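第4章　木材の乾燥と寸法変化

学習の目標

この章では、木材に含まれる水分が寸法、形状および強さに及ぼす影響を学ぶ。学習を終えた時点で、含水率の定義を式で示すこと、繊維飽和点を境とする性質の変化を説明すること、ならびに板目材と柾目材の収縮の違いを年輪の向きから予測することができるようになることを目標とする。あわせて、幅はぎ材および集成材の構成と、その取扱い上の注意についても触れる。

4.1　木材と水

立木の幹には多量の水が含まれている。伐採された直後の丸太では、水の質量が木質そのものの質量を上回ることも珍しくない。製材された板はこの水を徐々に失い、やがて周囲の空気とつり合う状態に達する。家具、建具、床、楽器など、木材を用いる製品のほとんどは、この過程を経た材料から作られている。

乾燥が不十分なまま加工された材は、使用中に収縮し、接合部にすき間を生じ、表面に割れを残す。反対に、過度に乾燥させた材は、使用場所で湿気を吸って膨らみ、引出しや扉の動きを妨げる。木工技術の歴史は、かなりの部分において、木材の水分とどのように付き合うかという工夫の歴史でもあった。框組みの扉において鏡板を溝に差し込むだけで接着しない構法は、その代表的なものである。鏡板は溝の中で伸び縮みすることができ、枠の寸法はほとんど影響を受けない。

木材中の水は、存在する場所によって二つに分けられる。一つは細胞の内腔や細胞間のすき間にある水で、自由水と呼ばれる。もう一つは細胞壁の内部にあり、セルロースなどの成分と結び付いている水で、結合水と呼ばれる。乾燥に際しては、まず自由水が失われ、続いて結合水が失われる。もっとも、実際の板では表層と内部とで乾燥の進み方が異なるため、表層で結合水の減少が始まっていても、内部にはなお自由水が残っていることが多い。この差が、後に述べる乾燥応力の原因となる。

4.2　含水率

木材に含まれる水の量は、含水率によって表す。含水率は、水の質量を全乾状態の木材の質量で除し、百分率で示したものである。

含水率（％）＝（乾燥前の質量－全乾質量）÷ 全乾質量 × 100

分母が乾燥前の質量ではなく全乾質量であることに注意する。このため、生材の含水率は100％を超えることがある。食品や土壌の分野では異なる定義が用いられる場合もあり、資料を比較するときには定義を確かめなければならない。

例題1　ある試験片の乾燥前の質量は663 g、全乾質量は400 gであった。含水率を求めよ。

解　水の質量は 663－400＝263 g である。したがって含水率は 263÷400×100＝65.75 となり、65.8％と表す。

全乾質量は、試験片を所定の温度に保った乾燥器に入れ、質量の変化が認められなくなるまで乾燥させて求める。この方法を全乾法という。全乾法は正確であるが、試験片を切り取る必要があり、結果を得るまでに時間を要する。製材所や工房では、電気抵抗または誘電率の変化を利用した含水率計が広く用いられている。含水率計の示す値は樹種、材温および密度の影響を受けるため、測定に当たっては樹種の設定を行い、同じ板について複数の位置で測ることが望ましい。

自由水がすべて失われ、細胞壁が結合水で飽和している状態を繊維飽和点という。その含水率は樹種によって多少異なるが、一般に30％前後とされる。繊維飽和点より高い範囲では、水が失われても木材の寸法はほとんど変わらない。繊維飽和点を下回ると、結合水の減少に伴って細胞壁が縮み、材全体の収縮が始まる。強さやかたさも、この点を境として、含水率が下がるにつれておおむね増加する。

乾燥した木材を一定の温度と湿度の空気中に長く置くと、含水率はある値に落ち着く。これを平衡含水率という。冷暖房を行う室内では屋外より低い値となるのが普通であり、同じ建物の中でも、暖房器具の近くと北側の収納とでは差が生じる。空気の乾燥する2月に組み立てた家具が、梅雨の時期に膨張して不具合を起こす例があるのは、平衡含水率が季節によって変動するためである。加工を始める前に、材を使用場所に近い環境に置いてなじませる作業は、この変動の影響を小さくすることを目的としている。

4.3　収縮の異方性

木材の収縮は、方向によって大きく異なる。樹幹の軸に平行な方向を繊維方向、年輪に直角な方向を半径方向、年輪に接する方向を接線方向という。収縮は接線方向で最も大きく、半径方向ではそのおよそ半分、繊維方向ではごくわずかである。このような性質を異方性という。

柾目板では、板の幅が半径方向に近いため、幅の変化が比較的小さく、反りも生じにくい。板目板では、板の幅が接線方向に近く、幅の変化が大きい。さらに、板目板の樹皮に近い側の面（木表）は、樹心に近い側の面（木裏）よりも接線方向の成分を多く含むため、乾燥に伴って木表側がくぼむように反る。敷居や鴨居の取付けに当たって木表と木裏の向きが定められてきたのは、この反りを見込んだものである。

収縮量の見積りには、含水率1％の変化に対する収縮の割合、すなわち平均収縮率を用いる。

例題2　幅223 mmの板目板がある。接線方向の平均収縮率を0.30％とし、含水率が12％から8％まで下がったとき、幅の減少量を求めよ。

解　含水率の変化は4％であるから、収縮の割合は 0.30×4＝1.20％となる。減少量は 223×0.012＝2.676 より、2.7 mm である。

この値は机の天板1枚分としては小さく見えるが、複数の板を並べる床や壁では変化が積み重なる。天板を脚部に固定する際に、長穴や駒止めを用いて幅方向の動きを許すのは、接合部に無理な力を加えないためである。

4.4　幅はぎと集成

幅の広い一枚板を得るには大径の丸太が必要であり、乾燥にも長い期間を要する。このため、比較的幅の狭い部材を並べて接着し、広い面を得る方法が古くから行われてきた。板の側面どうしを接合することを幅はぎといい、ひき板や小角材を、繊維方向をほぼ平行にそろえて接着した材料を集成材という。 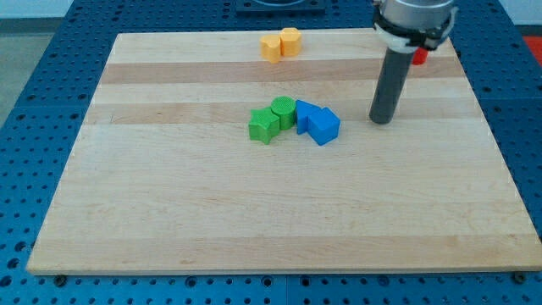 図4.1　細長い木材を平行に並べて構成した板。材ごとに色調がわずかに異なる。

部材を細く分けることには、いくつかの利点がある。節や割れなどの欠点をあらかじめ取り除くことができ、部材ごとの反りやねじれが面全体に及びにくい。乾燥も薄く細い材のほうが均一に進む。一方、繊維方向をそろえて接着した板では、幅方向の収縮と膨張そのものが消えるわけではない。使用時の固定方法については、一枚板と同様の配慮を要する。

幅はぎを行うときは、隣り合う部材の木表と木裏を交互に配置する方法と、すべて同じ側にそろえる方法とがある。前者では反りが細かな波状に分散し、後者では面全体が一方向に緩やかに反る。どちらを選ぶかは、部材の幅、木目の見え方、裏面に反り止めを設けるかどうかによって判断する。部材の含水率の差が大きいと、接着後に段差や接着層の剥離を招くおそれがある。接着に先立って含水率を測定し、差の大きい部材は同じ板に組み合わせないようにする。

色調の扱いも設計の一部である。同じ樹種であっても、心材と辺材、産地、生育条件によって色は異なる。濃淡の差を抑えて落ち着いた面を得る場合には、仮並べの段階で部材を入れ替え、照明の下で確認する。塗装を行うと濃淡の差が強まることがあり、端材による試し塗りを省いてはならない。

4.5　乾燥の方法

乾燥の方法は、天然乾燥と人工乾燥に大別される。

天然乾燥では、板と板の間に桟木を挟んで積み重ね、風通しのよい場所に置く。桟木は上下の位置をそろえ、直射日光と雨を避けるための屋根を設ける。木口からの急激な乾燥は割れを招くため、木口面に塗料などを施すことがある。燃料をほとんど必要としないが、到達する含水率はその土地の気候に左右され、厚い材では長い期間を要する。

人工乾燥では、温度、湿度および風速を調節できる乾燥室を用いる。初期には湿度を高く保ち、含水率の低下に応じて温度を上げ、湿度を下げていく。この手順を定めたものを乾燥スケジュールといい、樹種と板厚に応じて組み立てる。初期の条件が厳しすぎると、表層だけが先に縮もうとして引張りの応力を受け、表面割れを生じる。終期には、材内の水分むらと残留応力を除くための調湿処理を行う。

両者を組み合わせ、天然乾燥によってある程度まで水分を減らした後に人工乾燥で仕上げる方法も広く採られている。どの方法による場合でも、乾燥を終えた材を湿気の多い場所に放置すれば、再び吸湿して目標の含水率から外れる。保管場所の環境は、乾燥工程と同じ注意をもって管理する必要がある。

用語の確認

自由水、結合水、含水率、全乾法、繊維飽和点、平衡含水率、異方性、木表、木裏、幅はぎ、集成材、乾燥スケジュール

次節以降では、乾燥応力の発生と測定の方法を取り上げ、続いて樹種別の乾燥スケジュールを表によって示す。計算に必要な平均収縮率の値は、巻末の付表を参照すること。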